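Festix kit review - progress note for Ayodele Nnaji
July 17, 2026

Hi Ayodele,

Quick one from me on the Festix evaluation. We're 37 recordings in and I'm pretty happy with the kit so far! Setup took Nanami and me 12 minutes this time, and the head strap finally stays put (the new buckle helped a lot).

The battery is my main gripe. Bender's quote says an hour, and we keep getting closer to 30 minutes before it wants a swap. I've asked Adelmo over there for a second pack, still waiting - I'll nudge him again.

Chores are going well. Dishes and folding are finished, and we've moved on to appliance cleaning, which needs both hands and a lot of looking down. 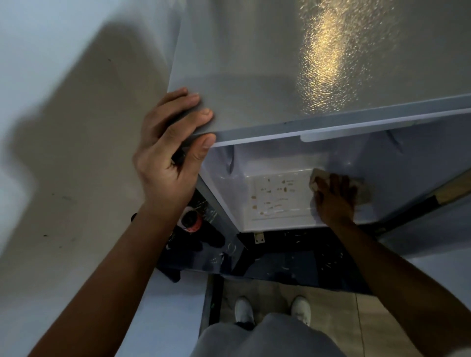 Appliance cleaning: left hand on the metal panel, sponge in the right.

Next up is labeling, and Chiyo wants a say in how we name the grips before we start. The $1,000 you set aside for spares is untouched. Could you let me know by the end of the month if we can keep the kit through November?

Rūta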